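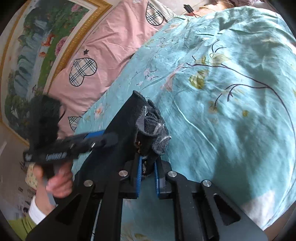

Laundry will be one of the last household chores to be handed over to a machine, according to Kheri Kimaro, and people waiting for a robot that empties the dryer and puts everything away should expect to keep waiting. The remark comes with the release this week of the first chore results from Lellano, the home automation developer where Kimaro leads testing.

The company recorded 642 attempts at picking up, straightening and folding clothes and bedding in lived-in homes. A task counted as finished only if the item ended up folded and stacked with no help from a person. By that measure, towels and pillowcases did well. Dark clothing, thin blankets and anything with a hood or a lining did poorly.

"A towel is a rectangle and it stays a rectangle," Kimaro said. "Pick up a black top from a bed and you first have to work out which part you are holding. People do that by feel without thinking about it. Our software still gets it wrong too often for us to sell it."

Much of the training material comes from people doing the work themselves with a gripper tool in each hand. Garments are pinched, lifted and turned on top of whatever is already there, including patterned blankets and wrinkled sheets. Lellano said bare tables and plain backgrounds gave better scores in its early trials but told the company little about how a product would behave in a bedroom.

The full results cover 6 groups of chores. Wiping counters and loading a dishwasher rack came out ahead of laundry. Making a bed came last -- no run on a double bed was finished without a person stepping in.

Shop-floor work is further along. Mumier, which sorts returned clothing for online stores, has been using Lellano software at one of its packing lines since January. The system moves bagged garments from bins to a conveyor and handles more than 1,000 items on a normal shift. Unbagged garments are still folded by staff, and Mumier said it has no plans to change that.

"Bagged goods are a solved problem for us," Kimaro said. "Loose cloth is not, and we would like customers to hear that from us before they hear it from a salesperson."

Lellano will not take household orders this year. It plans a trial in 100 homes in the Shirima district, limited to towels, pillowcases and kitchen surfaces. Households will keep a log of every time they had to finish a job by hand, and the logs will be published along with the company's own figures.

The trial software, named Pirkisa, will be shown to retailers and housing managers on Friday at 10 a.m. at the Lellano test center. Visitors may bring their own laundry -- clean items only, please.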